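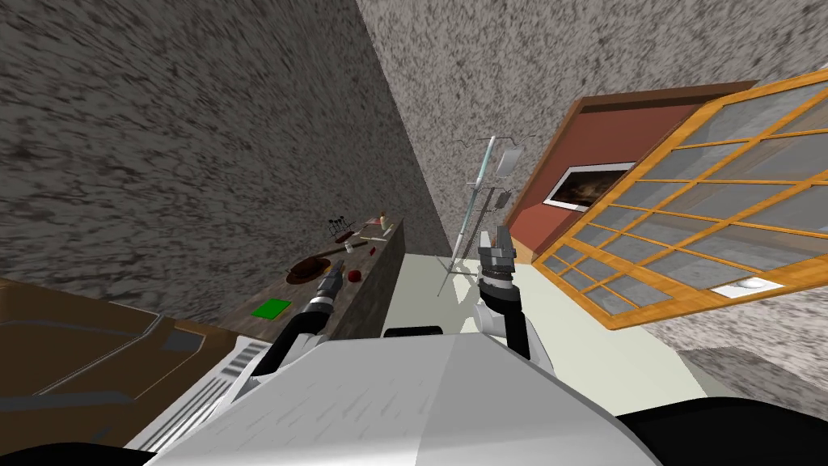

Dark wood countertop with a red apple.

Home Reviews Kitchen Finishes Archive

Last updated: April

Trorkwood Counter Oil, 1067 ml can
Review by Boyang Meng

Trorkwood sells one penetrating oil for wood counters, in clear and dark. I tested the dark version on walnut offcuts and on a full run of counter, against Lunde hardwax, which I have used for years.

The oil is thin and wets out quickly. Coverage on sanded walnut was good for the first coat and much better for the second. Wipe off the excess within 8 minutes. The label allows longer, but at that point the surface turns tacky and drags lint from the cloth. Two coats were enough on face grain. End grain took 4.
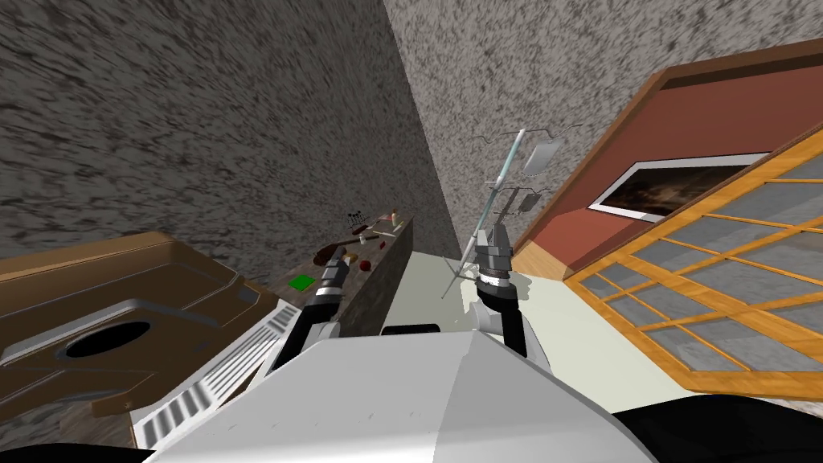 Cure time is the weak spot. The boards felt dry overnight, yet a damp glass still left a faint ring several days later. Lunde reached the same resistance sooner. After full cure the two were hard to tell apart: water beaded, coffee wiped off, and lemon juice left a slight dull patch on both. Undiluted vinegar was worse on the Trorkwood sample.

Color is even, with a low sheen. It darkens walnut by about one shade and oak by more than that, so test a scrap first. Odor is moderate and clears with a window open.

Repair is simple. Sand the spot at 240 grit, oil, wipe, and leave it alone. Blending was clean on the walnut. On a beech sample prepared by Zihan Kang, the edge of the repair stayed visible under a raking light.

The can is poorly designed. The lid has no pour spout and the rim holds oil, which then hardens and seals the lid shut. I moved the remainder to a Jellano squeeze bottle.

Recommended for walnut and other dark woods if the counter can be kept out of use while it cures. For a busy kitchen, Lunde is still the better choice.

Contact | Copyright Stimus | Back to top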